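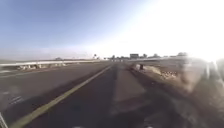
Ankit Pathak
Staff writer, roads and transport

Beverley Lambert does not like to talk while she is driving, so we have our conversation on a bench outside the Tapley depot, with a thermos of tea between us. She has looked after the shore road from Maltwood to Merkusley for 20 years, first as a member of the painting crew and now as the supervisor of the whole section. When I ask what she thinks when she sees the road on a clear morning, she answers very fast.

"I look at the line," she says. "Everyone else looks at the sky, because there is so much of it out there. I look if the yellow is still yellow."

The line she means is the solid yellow one between the two lanes. It was last painted in full in December, and she was against it. Paint needs a surface that has warmed up, she explains, and in December you have maybe four good hours in the day. The old crew had a rule to start at the Merkusley end and keep the sun behind them. She still follows it.

"When the sun is low and you work toward it, you cannot judge the edge," she says. "You think it is straight. Then you come back after lunch and there is a banana."

The full section takes 2,038 liters of paint if both edges are included, and in her opinion the edges are the first thing that gets cut when money is short. Last year the budget was enough for the yellow and for very little else. She showed me her notebook, where the amounts are written in pencil with the weather beside them. I noticed that the wind got its own column.

I asked her about the shoulder, because several readers have written to us about it. She sighed, and poured more tea before she replied.
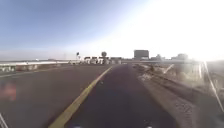
Looking along the two lanes, with the gravel shoulder on the right and the low wall on the far side.

"The shoulder is my headache," she says. "People believe gravel is cheap. You put it there, it stays. No. It moves every winter, and somebody always leaves something on it. Broken pieces, old stones from a garden, I don't know what. Then a cyclist has to go around."

She would like to have it graded two times every year. At present it is done once, by a contractor, Zonside, that has other roads to do in the same month. She is careful to say that their operators do good work. Her complaint is with the calendar, and she has made it in writing.

The wall on the other side she considers a smaller problem. It has had marks on its face for as long as she can remember. Her colleague Amber Gosling, who joined the section from the bridge department, wants to clean it from one end to the other. Lambert prefers to wait until the joints are repaired. "If you wash first and repair second, you wash two times," she says. The two women have discussed this for a whole year — in a friendly way, she assures me — and the matter is not decided.
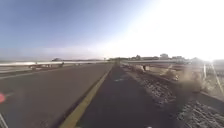 Resurfacing is the subject where she becomes more lively. The present plan gives her 453 meters in the next season, and she has asked for 979. She says a short piece is bad value, for the reason that the machines cost the same to bring whether they stay one day or three. She also wishes that people would understand what the color of a road can tell them. On the stretch where the asphalt is nearly charcoal on one side of the yellow line and a lighter, brownish gray on the other, she can talk for ten minutes about binder, sun and tires. The small pale blue streak of paint on the dark side interests her too. In our county, she says, blue is the color used for water, and her habit is to call the water office before she lets any crew cut near such a mark. "One phone call. It is nothing. A broken pipe is a month of my life."

I wanted to know if she ever drives the road for pleasure. She thought about it for some time. Her sister-in-law, Beverley Sugden, lives in Merkusley, and they have supper together when the shifts allow. (In the family they are called Big Bev and Other Bev, and she did not tell me which one she is.) So yes, she drives it in the evening, with the radio on.

"But I brake for cracks," she says. "Tracey Crabtree from the office came with me one time and she said never again."

The decision on the longer resurfacing is expected before the painting season begins. Lambert has already ordered the yellow.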